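Search notebook entries: Go
Print this page | E-mail this page

Outerwear bench, Priltham workshop
October, started 8:40 a.m.

Subject: shell fabric and down loss on the Kubo parka, second sample run

Picked up where the last entry stopped. Four sample parkas came back from the sewing room, all size medium, all cut from the new Stinon shell cloth. Two have the standard stitch on the baffles and two have the shorter stitch Deepak Pant asked for. I tagged them K1 to K4. K1 and K2 are standard, K3 and K4 are short stitch.

Weighed each one before doing anything else. K3 is the heaviest at 3,953 g with the hood, the ruff and the test ballast sewn into the pockets. The ballast stays in for the whole run so the shoulder seams get a proper pull. Weights for the other three are on the card in the drawer.

Spray test first. Flat panel of the same cloth, clipped at an angle, water from the usual height. Beading was good over the whole panel. One dark spot near the selvage where the finish looks thin. I marked it with chalk and cut a swatch from it for Pimthorpe, who supply the finish and will want to see it. Second panel from further along the roll had no spot, so it may only be the edge.

Then the tumble. Each coat goes in its own cotton bag for 40 minutes, no heat, and we pick out whatever down is left in the bag. Result so far:

K1 -- a fair pinch of down, mostly from the left armhole
K2 -- similar, plus two feathers with quills through the lining at the back neck
K3 -- very little
K4 -- very little, but the zipper guard has started to curl

The short stitch seems to help, which I did not expect. More needle holes ought to mean more leaks. Deepak thinks the finer needle they switched to at the same time is doing the work and the stitch length has nothing to do with it. He may be right. We changed two things at once and can't tell them apart from these four coats. Asked the sewing room for one more with the old needle and the short stitch.
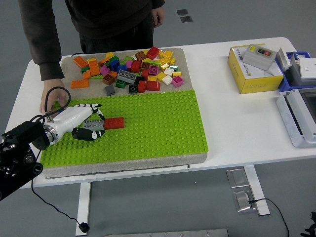

Bricks and green baseplate on the gray board.

Hood notes. The drawcord still slips. With the hood pulled in snug and the cord lock closed, I turned my head side to side and the cord crept out on the left. The lock is the small round one. We had a bigger square one on last winter's coat and never had a complaint, so I'd like to go back to it. It costs a little more and it is ugly, but it holds. Ruff snaps are fine. The third snap from the right on K2 was set through only one layer and pulled out in my hand. Sewing room told.

Cuffs: the rib knit is softer than the first run and goes back to shape after stretching. Length is good. I have long arms and it still covered my wrist with the arm up. The seam where the rib meets the shell is bulky and scratches at the thumb side. Suggest trimming the seam allowance before it is turned.

Color: the gray cloth from the new roll is a shade greener than the old one under the window. Under the tube lights they match. If any old stock gets used for pockets it will show outdoors. Better to cut each coat from one roll.

Down fill, checked on the loose sample that came with the coats. The bag is marked 635 and my reading in the cylinder was a bit under that, though the sample had been squashed in the mail. Steamed it and left it in the mesh box to recover. Will read it again tomorrow morning before the heaters come on. 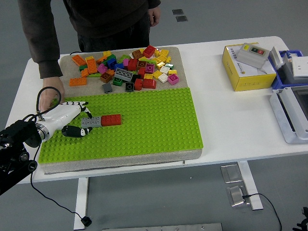 Still to do

Wash test on K1 and K3 -- gentle cycle, down soap, then dry on low with the felt balls. Weigh after.
Zipper: 60 open and close cycles on each coat, with gloves on. K4 first on account of the guard.
Send the chalked swatch to Pimthorpe with a note of the roll number.
Ask Stinon if the selvage is meant to be trimmed off before cutting. Their sheet doesn't say.
New cord locks, square, enough for six coats.

Added 4:15 p.m.: Deepak looked at the curl on K4 and says the guard was cut across the grain. Easy fix. He also wants the inner pocket moved down a little so a phone doesn't sit on the chest seam. I have pinned the new position on K4 in red thread. Please leave the pins in.

Contact the workshop | Copyright Priltham Outerwear | Back to top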